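設備・装置 ＞ Narkow作業室 ＞ 整備会議 ＞ 議事録
最終更新：2019年11月13日
シェア 3　コメント 18

Pliltlow 手持ちグリッパ整備会議　議事録 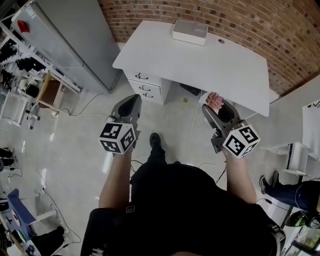
Pliltlowのずれが取れたという前回の報告について、議長から冒頭に異議が出た。前回の議事録には「再校正により解消」とあるが、何をもって解消としたのか、根拠の数値が残っていない。整備担当は、校正後に先端位置を確かめ、問題なしと判断したと説明した。計測担当は、グリッパを机に置いた状態で合わせたのなら、使うときの条件とは違うと述べた。椅子に座って両手を前に出した姿勢では、右のグリッパから細い黒いケーブルが床のほうへ垂れる。机の下からは白いケーブルも足元へ向かって床を這っている。置いて測ればどちらの影響も受けない。この指摘に対して反論はなく、前回の「解消」は「未確認」に改めることとした。

場所：Narkow作業室
出席：議長、整備担当、計測担当、作業者代表、購買担当、Ese Jibrin（記録）
欠席：Odukoya担当者（書面で回答あり）

■ 前回議事録の訂正

上記のとおり、校正の項を「未確認」に訂正。整備担当から「未確認では何もしなかったように読める」と意見があった。議長は、作業をしたことと結果が出たことは別に書けばよいと答えた。訂正文は「再校正を実施。効果は未確認」とする。
あわせて、前々回の「ねじの緩みなし」についても、どの工具で、どの締付けの目安に照らして確認したのかが書かれていないとの指摘があった。整備担当は手で触れて確かめたとのこと。これも訂正するかどうかは意見が分かれ、今回は注記にとどめた。記録者としては訂正すべきだったと考えるが、決定に従う。

■ マーカーキューブの取付け

Pliltlowでは左右とも、白いキューブに白黒のパターンを付けたものを本体に載せ、外からの追跡の基準にしている。整備担当の提案は、取付け部に接着剤を足して動かなくするというもの。緩む部分がなくなれば校正の回数も減らせるという。

計測担当は反対。理由は次のとおり。
・緩みがあるかどうかをまだ測っていない。原因が分からないうちに固めると、ずれたまま固まるおそれがある。
・パターンの面が傷んだときに交換できなくなる。
・8月に別の装置で同じことをした際、外すのに本体側の樹脂を削った。その部品は結局使えなくなった。

整備担当は、8月の件は接着剤の種類が悪かったのであり、今回のものは熱で外せると反論した。議長が「熱をかけて樹脂本体は変形しないのか」と尋ねたところ、製品の説明には書いていないとの返答。書いていないなら分からないということなので、端材で試すまで接着は見送る。

パターン面の清掃方法についても話が出た。現在はアルコールで拭いているが、印刷がどこまで持つのかは誰も調べていない。作業者代表によれば、角の黒がやや薄く見える面があるとのこと。計測担当は、見た目では判断できないので、認識の失敗率で比べるべきだとした。当面は乾いた布で拭き、アルコールは指紋の油が取れない場合だけ使う。

■ 開閉動作と指先

作業者代表から、右側で薄くて柔らかいものを挟むと、握りを戻したときの開き始めが遅れるとの報告があった。花びらのように縁が波打った小物で特に気になるという。整備担当は作業者の手の癖ではないかと述べた。作業者代表は、左では起きないので癖だけとは考えにくいと返した。ただし左右を持ち替えて試してはおらず、どちらの言い分も今のところ証拠がない。

試し方を次のように決めた。
同じ作業者が、左右の持ち手を替えずに同じ小物を100回ずつ開閉する。次に別の作業者が同じことを行う。遅れを感じたかどうかを口頭で報告するのではなく、開度の記録を残す。作業者には途中の結果を見せない。

整備担当から、指先の根元に潤滑剤を差せば試験をするまでもなく直るのではないか、との発言があった。試験の前に差すと元の状態が分からなくなるため、却下。試験後に差すこと自体は妨げない。ただし、差した後も同じ回数を測る。

指先の寿命について、Odukoyaの書面には「開閉1000回ごとに点検を推奨」とある。計測担当から、この数字がどのような負荷を前提にしているのか質問があった。書面に記載はない。空で動かした回数なのか、物を挟んだ回数なのかで意味が違う。購買担当が問い合わせる。返答が来るまでは、Odukoyaの数字を点検の下限として扱い、余裕があるという解釈はしない。

■ ケーブルの取り回し

今回いちばん時間を使った議題。整備担当の案は、右グリッパの黒いケーブルを前腕に沿わせて面ファスナーで留め、肘の手前から下へ逃がすもの。垂れたケーブルの重さが手首にかからなくなるという。

作業者代表は、腕に留めると肘を伸ばしたときに引かれ、むしろ悪くなると懸念を示した。整備担当は余長を取れば済むと答えたが、どれだけ取るかは答えなかった。議長が実際に腕を伸ばした姿勢で長さを決めるよう求め、了承された。

計測担当からは、ケーブルが原因だという前提そのものを疑うべきだとの意見。ずれが出た記録を見返すと、腕を大きく伸ばした場面だけでなく、机の近くで小さく動かした場面にも出ている。ケーブルだけで説明するには無理がある。とはいえ、ケーブルを放っておいてよい理由にもならないので、留めた場合と留めない場合の両方を測る。

床の配線については、足に引っかかる危険があるため、先に片付けることで一致した。これは測定結果を待たない。経路は机の脚に沿わせる案と壁際を回す案があり、壁際では長さが足りないかもしれないと購買担当が述べた。延長する場合、接続部が増える。接続部を増やしておいて、後で通信が切れると騒ぐことのないよう、延長の有無は整備記録に必ず書く。

■ 校正手順の見直し

Sullolikから提供された手順書の改訂版を確認した。「通常の使用姿勢で行うこと」という一文が加わっているが、通常の使用姿勢とは何かが書かれていない。座るのか立つのか、肘の高さをどこにするのか、読む人によって変わる。議長は、これでは改訂前と大差ないと評した。購買担当は、先方も現場ごとに違うので書きようがないのだろうと擁護した。それなら現場で決めるほかない。

Narkow作業室での手順を次のとおり仮に定める。

一、椅子に座り、両足を床につける。
二、両手にグリッパを持ち、机の手前で前方へ出す。先端は机に触れさせない。
三、その姿勢のまま静止し、左右の基準位置を記録する。
四、いったん腕を下ろし、もう一度同じ姿勢に戻して記録する。
五、二つの記録を比べ、差をそのまま書く。平均だけを書かない。

計測担当は四と五を強く求めた。一度だけの記録では、合っているのか偶然なのか区別できない。整備担当は時間がかかると述べたが、どれほど延びるのかは測っていない。一週間試し、かかった時間も記録に残すことにした。

許容値については合意できなかった。整備担当は3 mm、計測担当はもっと小さくすべきだと主張。ただし計測担当の側も、どこまで小さくすれば作業に効くのかは示せていない。根拠のない数字を手順書に入れると、後から根拠のある数字のように扱われるため、空欄のままとする。空欄であることを手順書に明記する。

■ 外部修理の見積り

購買担当より、Odukoyaへ左右一式を送った場合の見積りが示された。納期は18日。内容は「分解、清掃、調整一式」とあり、何を調整するのかは不明。戻ってきたときに何が変わったかを確かめるには、送る前の測定値が要る。現状ではその測定値がない。議長は、今送れば、直ったかどうかも分からないものに代金を払うことになると述べ、保留とした。

整備担当は、保留にしている間に壊れたら誰が責任を取るのかと質問した。議長は、壊れた時点で使用をやめ、会議を待たずに購買担当が発注してよいと回答。作業者代表から「壊れた」の基準を決めてほしいとの要望があり、次のいずれかに当たる場合とした。指先が閉じない、または開かない。キューブが手で動く。ケーブルの付け根で被覆が切れている。開き始めの遅れは、原因が分かるまでここに含めない。

■ 整備記録の書き方

記録者（Jibrin）から、整備記録に「異常なし」とだけ書かれた行が続いており、何を見て異常なしとしたのか後から追えないと報告した。記入欄を、見た箇所、見た方法、結果に分ける様式を提案。整備担当は、欄が増えれば書かない人が増えると反対した。実際にそうなる可能性はある。試用期間を設け、空欄が多ければ様式を戻す。

「調子が良い」「少し渋い」といった記述も引き続き認める。ただし、それだけで終わらせず、左右どちらの、どの動作で感じたかを添える。

■ 決定事項

・前回の「解消」を「再校正を実施。効果は未確認」に訂正する（Jibrin）
・キューブの接着は端材での加熱試験まで行わない（整備担当）
・左右の開閉試験を行い、終わるまで潤滑剤を差さない（作業者代表、計測担当）
・点検回数の前提をOdukoyaに問い合わせる（購買担当）
・床の配線を片付け、経路と延長の有無を記録する（整備担当）
・ケーブルを留めた場合と留めない場合を測る（計測担当）
・仮の校正手順を一週間試す。許容値は空欄（全員）
・外部修理は保留（議長）

■ 次回までの持ち越し

許容値の根拠。アルコール清掃の影響。Sullolikの手順書への意見をまとめて送るかどうか。最後の件は、購買担当が送っても返事が来ないだろうと言い、議長は送らなければ確実に来ないと答えたところで時間となった。

記録：Ese Jibrin
確認：議長（ケーブルの項に加筆の要望あり、反映済み）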